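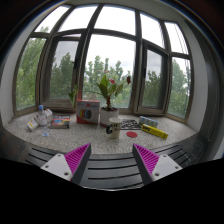 Teden opens home demonstration project to more households in Rirthorpe

Published 2026-10-12

Teden has announced that its programme for teaching robots everyday household tasks by hand will be extended to 33 homes in Rirthorpe. The decision follows a first period of work that began in August, and was confirmed after a review of the recordings gathered so far.

Under the programme, a person carries out a simple task with a hand-held gripper, a tool with two soft fingers and a camera fixed behind them. The camera records what the fingers approach, how they close and where the object is put down. The recordings are then used to train a robot arm fitted with fingers of the same shape, so that it can attempt the task without being guided through it.

The tasks in the present stage are short. They include picking up a plastic bottle from a windowsill, standing it in a new position, moving a small box to one side and placing a mug on a coaster. Each is repeated many times from different starting points. Households are asked to leave their belongings in their usual places, and the person holding the gripper works among them.

Teden said that windowsills had been selected as one of the first working areas because they bring together several difficulties found in ordinary homes. Daylight comes from behind the objects and changes through the day. Plants, packaging and cables often stand close to the item that is to be picked up. Clear plastic presents a further problem, as the surface behind a bottle can be seen through it and its outline may be hard for a computer to find.

"A demonstration given in a laboratory will usually show one object on a bare table," Teden said in a written statement. "We wish to record the same movement in the places where people would expect a robot to perform it. The person giving the demonstration already knows how to reach past a plant or a box, and that knowledge is carried in the recording."

The company has set a target of 400 accepted demonstrations for each task before training begins. A demonstration is accepted when the object remains in view during the approach, the fingers close on it without pushing it over, and the movement ends with the object standing or lying where the instructions require. Attempts that do not meet these conditions are kept separately and marked, and may be used at a later date to teach the system to recognise a poor grip.

The gripper used in the programme was designed by Leone. Its ribbed fingers are made to give way when they meet an object, so that the grip spreads over the sides of a bottle or carton. The white plates at the base of the fingers are held by screws, which allows a worn pair to be changed in the home. Leone will continue to supply replacement parts and will provide training for new operators. 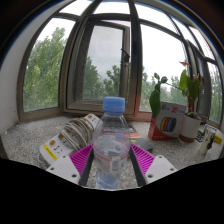
Operators are instructed to bring the open fingers towards an object at a steady pace and to pause briefly before closing them. They are also asked to keep the wrist level when approaching an upright bottle, and to avoid touching neighbouring items where there is room to do so. Where there is not, the operator may first move the item in the way, and this is recorded as a separate task.

Remote control will be introduced alongside the hand-held work during the next stage. An operator seated at a desk will guide a robot arm through the same movements, using a pair of handles and a live view from the camera at the wrist. Teden expects this method to be slower. It has the advantage that the arm itself makes the movement, and the limits of its joints are therefore present in the recording from the start. The two sets of demonstrations will be compared before a decision is taken on how much of each is needed.

The remote control station is being prepared by Tranach, which will also be responsible for storing the recordings. Files will be checked before they are used. Any part of a recording that shows a face, a letter or another personal document will be removed, and the household will be told that this has been done. Views through windows will be kept in the recordings where they do not allow a neighbouring home or a passer-by to be identified, as the changing light outside is of use in training.

Homes taking part will be visited by 2 operators. Residents may remain in the room, may ask for any object to be left out of the work and may end a visit at any time without giving a reason. No robot arm will be installed in a private home during this stage. Trials of the trained system will be held at Teden's own premises in Rirthorpe, in rooms furnished for the purpose.

Teden stated that it does not intend to offer a household robot for sale as a result of the programme. The findings will be set out in a report covering the number of demonstrations needed for each task, the effect of changes in light, and the results obtained with clear, shiny and soft objects. A set of written instructions for operators will be issued with the report, so that other groups may collect recordings in the same manner.

Households in Rirthorpe that wish to be considered should apply to Teden in writing. Applicants should state which rooms would be available and whether there is a table, worktop or windowsill that can be reached comfortably by a standing adult. There is no need to clear or rearrange the area before a visit. Homes with deep or curved windowsills are of particular interest, as are kitchens with limited space between the worktop and the wall cupboards.

Applicants will be told in writing whether their home has been selected. Those not chosen for the present stage may ask for their details to be kept for later work.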